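Quiénes somos - Asociación Tenero, acompañamiento y cuidados en casa

Asociación Tenero
Inicio | Quiénes somos | Qué hacemos | Formación | Contacto

Acompañamos a personas con enfermedad avanzada y a sus familias, en su casa y en su barrio. 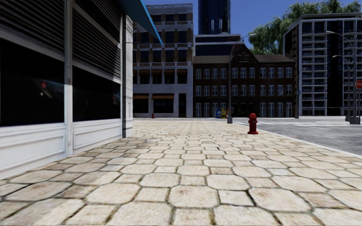
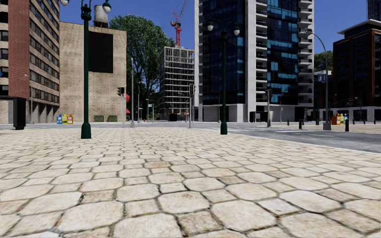
Homa Daneshvar

Tenero es una asociación pequeña. Trabajamos con personas que viven en casa una enfermedad grave y con los familiares que las cuidan de día y de noche. No somos un servicio médico y no sustituimos al equipo de paliativos del centro de salud. Nuestro trabajo comienza donde termina la visita de la enfermera: las horas largas de la tarde, los papeles que hay que entregar, la compra, la conversación.

Yo escribo esta página porque soy la coordinadora desde el principio. El español es mi tercera lengua y pido disculpas por las frases que suenan un poco extranjeras. Muchas de las familias que nos llaman también hablan otra lengua en casa, y por este motivo existe la asociación.

Cómo empezamos

Farzad Mousavi y yo cuidamos los dos a nuestros padres en la misma época. Nos conocimos en una sala de espera. Los dos traducíamos para ellos las palabras del médico, y los dos sabíamos que algunas palabras las traducíamos mal a propósito, para no hacer daño. De esta conversación nació la idea de ofrecer a las familias una persona que hable su lengua y que no sea el hijo o la hija.

Al comienzo teníamos 2 salas prestadas en el local de Dehghan, una librería de barrio que cerraba a mediodía. Ahora disponemos de una oficina propia, con una habitación tranquila para las entrevistas.

Qué hacemos

Acompañamiento en el domicilio. Una persona formada visita a la familia una vez por semana, siempre la misma persona si es posible. El último año dedicamos casi 2000 horas a estas visitas.

Interpretación en las citas médicas. Trabajamos en persa, árabe, vietnamita y francés. El servicio se debe pedir con cinco días de antelación.

Respiro para cuidadores. Con el programa Zenel, quien cuida puede salir de casa una tarde completa. Se llama así por la primera señora que lo pidió, que quería solamente ir a la peluquería.

Grupo de duelo. Se reúne cada dos semanas y no es necesario inscribirse. Se puede venir y no hablar.

Todos los servicios son gratuitos para las familias.

El equipo

Homa Daneshvar, coordinación y primera entrevista.
Farzad Mousavi, interpretación y relación con los hospitales.
Phúc Nghiêm, psicólogo, responsable del grupo de duelo.
Amirhossein Ranjbar, formación de nuevos acompañantes.
Abbas Hassanpour, administración.

Formación

Quien desea acompañar hace primero un curso de ocho sesiones con Amirhossein. Se habla de la escucha, de los límites, del silencio y también de cosas muy prácticas, como ayudar a una persona a levantarse de la silla. Después, durante tres meses, el nuevo acompañante va a las visitas junto con otro que tiene experiencia. El próximo curso comienza en diciembre.

Cómo nos financiamos

Recibimos las cuotas de los socios, donativos particulares y una ayuda anual de 1000 euros de la cooperativa Rirkum, que se destina a los viajes en autobús de los acompañantes. Las cuentas se pueden consultar en la oficina, pidiéndolo antes a Abbas.

Para hablar con nosotros, escriba por el formulario de Contacto y díganos en qué lengua prefiere la respuesta.

Página revisada el 10/11/22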